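Search questions Search Clear

Water table FAQ: everything people ask us about bottled water at events

The Vallora hall has been running its refreshment tables since the big refit, and the water table is still the bit I get asked about most. I love that! It's the least glamorous job of any event and it makes such a difference to how people feel by the afternoon. These are the questions that come up again and again, with the answers we use ourselves.

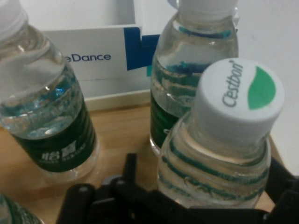

How many bottles should I order?

Start from your headcount and think about how long people will be in the building. For a morning or an evening, one bottle each is fine. For a full day I'd go for two each, and if there's dancing or anything else energetic, go up to three. Our biggest day so far was the open workshop in June, when we got through 826 bottles and I had a wonderful time restocking (my arms took a different view).

Unopened bottles keep, so ordering a few too many is a much smaller problem than running short at four in the afternoon.

What size is best?

Small ones, nearly always. People open a large bottle, drink a third of it, put it down and then can't remember which was theirs. With the smaller size they tend to finish it. Large bottles are great for a panel or a judges' table where people sit in one place for hours.

Do you stock a particular brand?

No, we take what the supplier has. Cestbon turns up on our tables, with the name and a green leaf shape on top of a nice big white cap, and I'm very fond of a cap you can get a proper grip on. You're welcome to bring your own brand too. Just tell us beforehand so we don't put out a second lot.

Can I put the bottles straight on the wooden tables?

If they're at room temperature, yes, go ahead. Chilled bottles drip as they warm up and the drips leave rings, so for those please use a cloth or one of the cork mats from the Fulville Room cupboard. The mats are in the second drawer down, under the extension leads. If you do get a ring, wipe it quickly with a dry cloth and let us know when you hand the keys back.

How should I arrange them?

Leave gaps! A tight block of bottles looks very smart until somebody takes one from the middle and the rest go over like skittles. I set mine in loose rows with a hand's width between them, labels facing the room, and keep the spare packs under the table. Every half hour or so I pull the remaining bottles forward so the table never looks picked over.

If you have a sign or a box with your event's name on it, stand it at the back. Put it in front and people reach over it, and down it goes.

Should the water be chilled?

Have some of each if you can. Plenty of people prefer it at room temperature, especially singers and anybody who's about to give a talk. The fridge in the kitchen holds 59 small bottles if you take the middle shelf out (Karim Rawashdeh worked this out one evening with great patience, and it's now written on the fridge door). Put them in the night before. Two hours isn't long enough for a full fridge.

How do people keep track of whose bottle is whose?

Marker pens. Tie one to the table leg with string and people will write their initials on the cap without being asked. A plain white cap is perfect for this as there's loads of room. For children's groups we use stickers, and choosing the sticker quickly becomes the best part of the break.

Can I leave bottles out on tables near equipment?

Please keep open drinks well away from laptops, sound desks and anything else with a plug. Closed bottles are all right on the same table as long as the cap is screwed down properly. Give each one a quick twist as you put it back. For bigger set-ups it's worth having a separate side table just for drinks, and we have 6 folding ones you can borrow for nothing.

What about jugs and glasses instead?

Yes please, if your event suits it! Jugs are lovely for a sit-down meal or a small meeting, and there's far less to carry out to the recycling. The hall owns 249 tumblers, all washed and boxed in the Uvell store. They're harder work at a busy come-and-go event, where glasses wander off and end up on windowsills. Some groups do a mix, with jugs on the meal tables and bottles by the door. There's a refill tap in the corridor as well, so do tell people to bring their own bottle from home.

Where do the empties go?

Into the clear sacks, squashed flat, with the cap screwed back on. Tip any leftover water down the kitchen sink first (or on the big fern in the entrance, which is always grateful). One sack by the door and another by the drinks table catches nearly everything. Full sacks go in the yard behind the Kostiuk side entrance.

What happens to unopened bottles afterwards?

Take them home or leave them for the next group, whichever you like. If you're leaving them, stack them in the cool cupboard with the newest at the back, and check the date on anything that was already in there. Keep them out of the sunny porch, please. It gets very warm out there, even in spring.

Can I drop off my water the day before?

Yes, any time after three. Bring it round to the side entrance, where there's a trolley and no steps. The trolley pulls to the left, so load the heavy packs on the right.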